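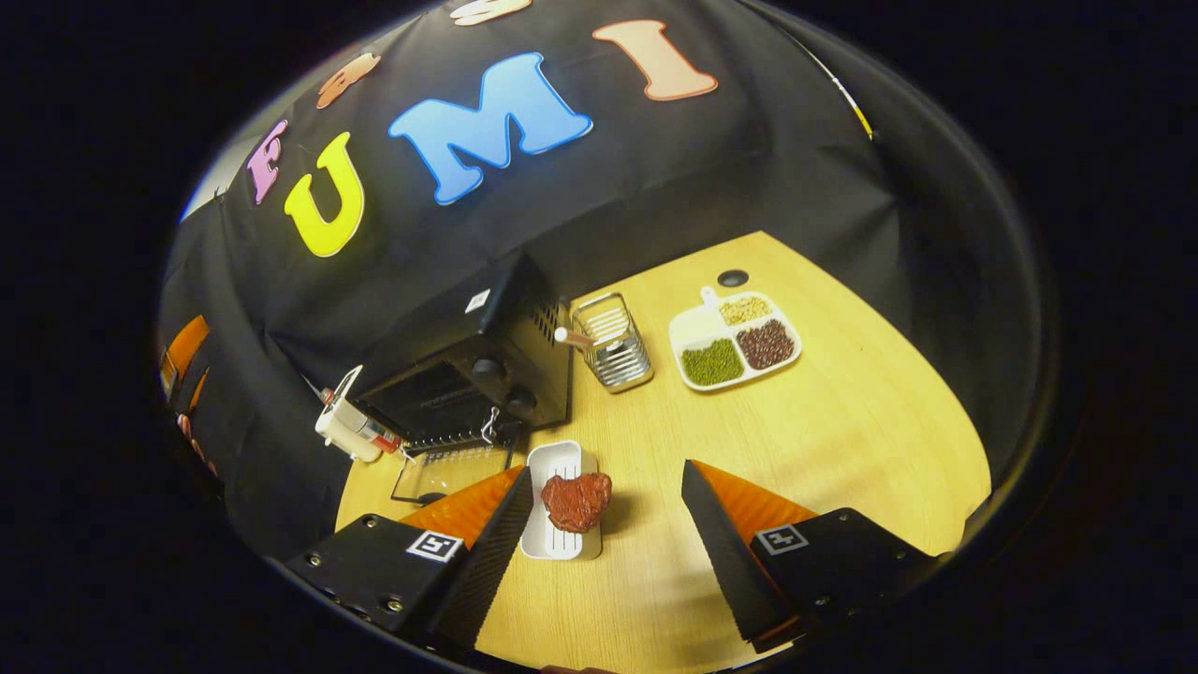 Vol. 12, No. 4, page 68

The Butcher Counter Returns to Stillard

Stillard went nine years without a butcher. People drove to the supermarket in Stavosow or did without. In January a shop called Zilo opened on the main street, in the old shoe store, and it now sells 700 pounds of beef and pork a week.

The meat comes from Wasilewska, a farm north of town that raises 288 head of cattle on grass. Stew cuts sell out first. Steaks go on Friday, and bones for soup are free if you ask before noon.

Rent is low, but the walk-in cooler cost $3000 to repair and the sidewalk out front still floods. The shop plans to add smoked sausage by fall. It is closed Sunday and Monday. Bring cash, as the card reader is slow.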